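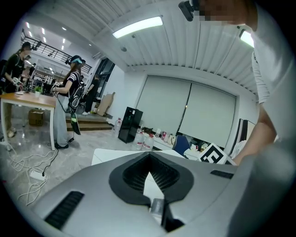
What does a phone repair warranty cover?
The part that was fitted and the work of fitting it, for as long as the slip says, and very little else.

Speaker notes, consumer evening, Irnmont library. 40 minutes plus questions.

Open with the question. Ask for hands: who has paid for a phone repair in the last couple of years? Then ask who read the back of the receipt. Wait. Let them look at each other.

Say up front that I don't repair phones and I don't sell anything. I read paperwork. I've been reading repair shop paperwork since October and I've become hard to impress.

SLIDE 2. The word "original"
Shops love this word. Ask what they mean by it. I've heard it used for a new part from the phone's maker, for a part pulled out of a dead phone, and for a maker's panel with somebody else's glass glued on top. All three can be decent. They shouldn't cost the same, and the customer should be told which one is going in.
Read out the Hetell price list. It says "original quality." Ask the room what that second word is doing there. My view: it's there so the first one can't be held against them.

SLIDE 3. Qualified staff
Qualified by whom? There are real training courses, and some makers run their own programs. There are also framed sheets of paper that anyone can print. If a shop claims a maker's approval, look it up on the maker's own site before you hand over the phone. Takes two minutes. Don't go by the logo in the window.
(Somebody will say their guy has no certificates and does great work. Fine, I believe them. Then he doesn't need to claim any.)

SLIDE 4. The warranty itself
Go slowly here, people take notes on this one.
Pandus gives 50 days on screens. The sign on the counter says "full warranty." The slip says it ends if the phone is dropped, gets damp, or is opened by anyone else. Who decides whether it got damp? Pandus does. I asked what happens if I disagree and was told it doesn't come up much. I'd like to see that in writing too.
Masson gives 22 days on batteries. Short, but the slip is one page and says plainly what they'll do: replace the battery or give the money back, customer's choice. I'd take that over a longer promise full of holes. I still think 22 days is stingy for a battery, and I told them so.
Point out that the shop's promise sits on top of whatever rights the law already gives you. Those vary by state. Don't get drawn into state law, hand out the sheet with the consumer office number.

SLIDE 5. "Free diagnosis"
Free if you go ahead with the repair. If you don't, there is often a fee for putting the phone back together. Ask before they open it. Ask what the fee is, get it on the ticket.
Also ask what they'll do if they find a second fault. The answer you want is "we call you first."

SLIDE 6. Your data
No shop needs your passcode to change a charging port. They may want it to test a screen or a camera, and you can stand there and type it yourself. Back up before you go. If the phone still works, sign out of the bank app. I'm not saying technicians snoop. I'm saying I have no way of checking, and neither do you.

SLIDE 7. Is it worth fixing?
Skip if running late.
My rule of thumb: if the quote comes to more than half of what the same model sells for used, I stop and think. Shops will tell you a repair is always the greener choice. Often it is. They would say so either way.
Old phones that no longer get security updates: a new battery doesn't change that. Say it twice.

SLIDE 8. What to get on paper
The fault as you described it. Kind of part, in words you understand. Total price with tax. Length of warranty and what ends it. Name of the business, so you can find them if the kiosk moves.
Take your own photos of the phone at the counter, front and back, switched on.

Questions
Likely ones: water damage (no shop can promise much, be wary of one that does), mail-in repair (same rules, plus who pays if it's lost), online reviews (read the middling ones).
If someone asks me to recommend a shop, I don't. Offer to look at their receipt afterward.
Leave the handouts by the door. Return the clicker to the front desk.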